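## 社区工具借用室年终小记

2023年12月20日

Trercombe 街区的工具借用室从九月起改了开放办法，到现在刚好一个季度。借这期通讯把情况说一下，也把明年的几项安排提前告诉各位，免得到时候白跑一趟。

先说数字。目前在册会员613人，比改办法之前多了118人。从开馆到现在，累计借出3,418次。借得最多的仍然是冲击钻和长水平尺，其次是墙纸蒸汽机。缝纫机是今年才上架的，原以为用的人不多，结果入秋以后一直有人排队。园艺类到了冬天自然少下来，绿篱剪已经全部收进里间上油，三月再拿出来。

登记方式没有变。电脑里的借还系统照用，柜台上另备一本纸质登记簿，停电或者系统卡住的时候写在本子上，当晚由值班的人补录。有人问过能不能只留一样，我们商量过，决定两样都留。十月那次网络断了大半天，全靠本子。字请写清楚，尤其是电话号码，1和7不分的情况今年碰到好几回。 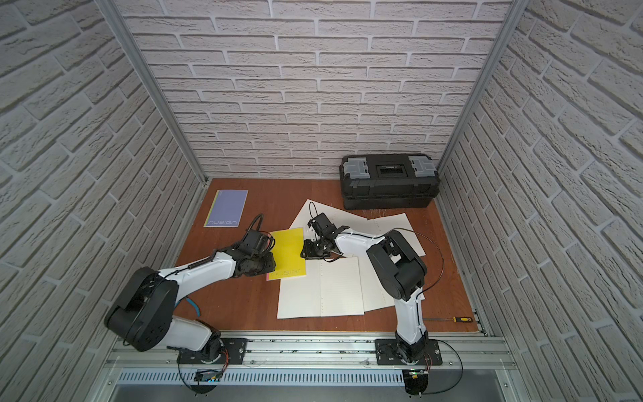 *黄色封面的笔记本，封面靠下印有“nusign”字样。*

逾期的事情要多说几句。借期统一是七天，可以续一次，续借打电话或者发邮件都行，不必专门来。超过两周没有还也没有联系的，我们会先打电话，再寄一封信，之后暂停借用资格，直到东西还回来。今年寄出去的信不多，多数人接到电话第二天就来了。Emil Riedl 负责打这些电话，他请大家看到陌生号码时接一下，他每次都说不到一分钟。

押金部分，电动工具照旧收，手动工具从明年起不再收。收了几年，真正扣过的次数很少，找零和开收据花的时间倒不少。已经交过手动工具押金的会员，明年一月底以前凭收据来退，收据丢了的话，报姓名和大概的借用日期，我们查底账。

关于归还时的状态，有下面几条，请在还之前自己看一遍：

- 电动工具擦掉粉尘，电池取下来单独放。
- 钻头、批头按尺寸插回原位，断了的不要混在里面，直接告诉柜台。
- 油漆工具必须洗净晾干。没干透的刷子放进柜子会发霉，整排都要扔。
- 梯子的四个脚垫看一下，松了就说。

断了钻头不用赔，正常损耗由借用室承担。怕的是有人悄悄放回去，下一位拿到家才发现没法用。

成套借出的东西，还的时候最容易少零件。今年缺得最多的是膨胀螺丝、内六角扳手和曲线锯的备用锯条。Hannelore Zaugg 给每一套写了清单，塑封以后放在箱子里，借的时候和还的时候各对一遍，两个人都在场，对完在清单背面签字。

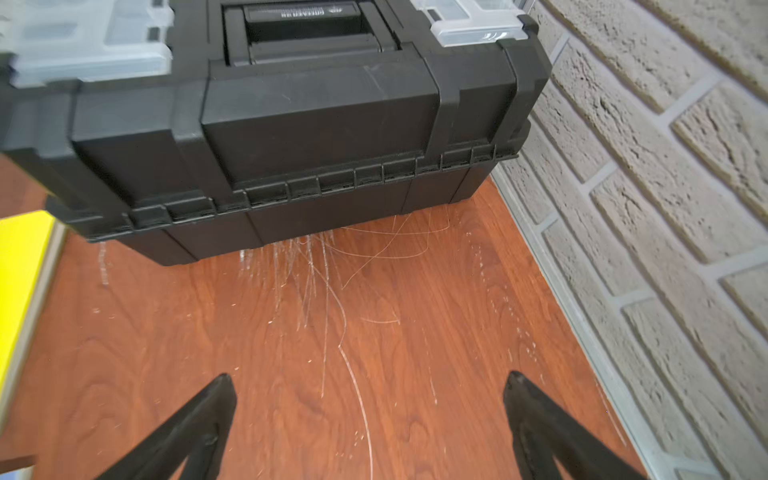 这样做每次要多花五分钟左右，高峰时段柜台前会排一会儿队，请包涵。试行下来，零件短缺的情况少了，补货的开支也跟着降。如果您只借单件，可以走另一侧的小窗口，不用跟着排。

维修方面，借用室自己能处理的是换碳刷、换电源线、磨凿子和刨刀。Ghassan Sabbagh 每隔一周来一次，坏了的工具挂上红牌放在后面的架子上就行，牌子上写清楚毛病出在哪里。“不好用”三个字帮不上忙，写“开机两分钟后停转”就好得多。两台老式砂光机修了几次都不理想，已经报废，拆下来的开关和轴承留作备件。

会员也可以把自家的工具带来请教，但修理时间有限，借用室的东西优先。需要换大件的，我们一般建议去 Saltdale 的 Thaler 修理铺，价钱请自己问。

捐赠照常接收，不过要先说一声再送来。架子已经很满，下面这些暂时不收：没有说明书的旧电焊机、汽油割草机、充电器已经停产的电池工具，还有半罐的油漆和胶。手动工具只要没有锈穿，基本都收，刨子和木工夹尤其欢迎。空的工具箱也可以拿来，扣得上、提得动就行。 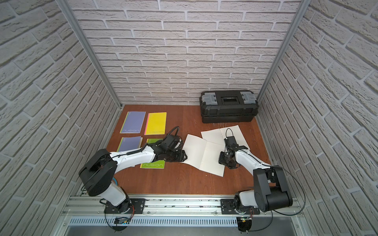 秋天的木工入门班办了5次，场场坐满，明年春天再开。教课的还是 Valdis Kütt，内容从磨刀开始，最后做一只带盖的小木盒。名额优先给没有上过的人，材料费当天交。Seraina Fankhauser 想另开一个修椅子的小组，自带一把摇晃的椅子来，人数够了就定时间，有兴趣的在柜台留名字。

另外，里间的照明明年一月要换，施工那几天只开前厅，大件借不了，具体日期会贴在门上。Cokov 路一侧的门因为台阶结冰暂时关闭，请从院子里进来。推车放在院门内侧，用完推回去。

年底休息期间到期的借用，自动顺延到重新开门的那一天，不算逾期，也不占续借次数。急着要还的，可以提前打电话约时间，请不要把工具留在门外。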